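Notebook, Friday, print queue and mail rules again

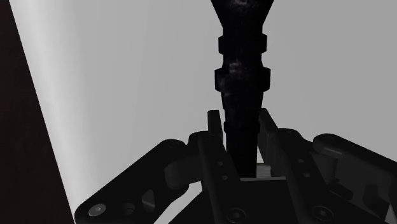 Can you get the attachments to print in the same order as the emails they came with?

You can, as long as one job holds the message and its attachments together. If the mail client sends them as separate jobs, the spooler takes whichever finishes rendering first, and a short text message will nearly always beat a fat PDF.

That's the answer I wish I'd had on Monday's page, but I was still blaming the printer back then. So, catching up.

The shared mailbox for the Clendby office gets supplier invoices all day, and they want paper copies for the binder (I tried to talk them out of the binder, no luck!). The rule in the mail client was simple enough: anything in the Invoices folder with an attachment gets printed, then moved to Done. Worked fine on my machine with two test messages. On theirs, with a real batch of 37, the cover emails came out in one clump and the invoices in another, and somebody had to match them up by hand on the big table.

First thing I tried was turning off "start printing immediately" in the driver and making it wait for the last page to spool. It helped a bit. The jobs stopped interleaving mid-document, but the order was still wrong. Then I set the queue to one job at a time with no priority, same result. Should have looked at the job log first -- every attachment had its own job ID, and the IDs were already out of order before the printer ever saw them.

So it's the client, or really the rule. It calls the default app for each file type, and each app sends its own job whenever it feels like it. PDFs go out through the viewer, spreadsheets through the spreadsheet program, and the viewer is slow to open the first time after a reboot. Explains why the morning batch was always the worst one.

What I ended up doing: a small script that saves the message body as PDF, converts the attachments to PDF too, glues them together and sends a single file. I called the output folder Moltunitz after the old test server, so don't go looking for a meaning in it. Naming is received time, then subject, with the slashes and colons stripped out. I forgot the colons at first and every reply and forward failed without a word, which cost me most of the afternoon. 23 messages sitting there doing nothing and no error anywhere. There's a log line for it now.

Ran the whole batch again after lunch. All 37 came out in order, each one stapled as a set. Stapling only works if the finishing option is set on the queue itself, by the way. Setting it in the script gets ignored by the Plollton driver, at least the version we have. I haven't tried the newer one and I'm not going to on a Friday.

Still open:

Inline images. Signature logos count as attachments, so one email from Todorova came out with 7 extra pages, all of them tiny logos and little social icons. I'm skipping any image under a certain size for now, but that'll drop a real scan sooner or later if somebody sends a small one. Better to check whether the message body refers to the image and skip only those.

Password-protected PDFs just hang the converter. Need a timeout, and move the message to a Check Me folder.

Duplex. They want the email on its own sheet and the invoice starting on a fresh one, so I need a blank page whenever the email has an odd page count. Easy, just haven't done it.

If you need to stop the script, pause the queue first and then kill it. The other way round leaves a half-written file in Moltunitz and it'll get picked up on the next run.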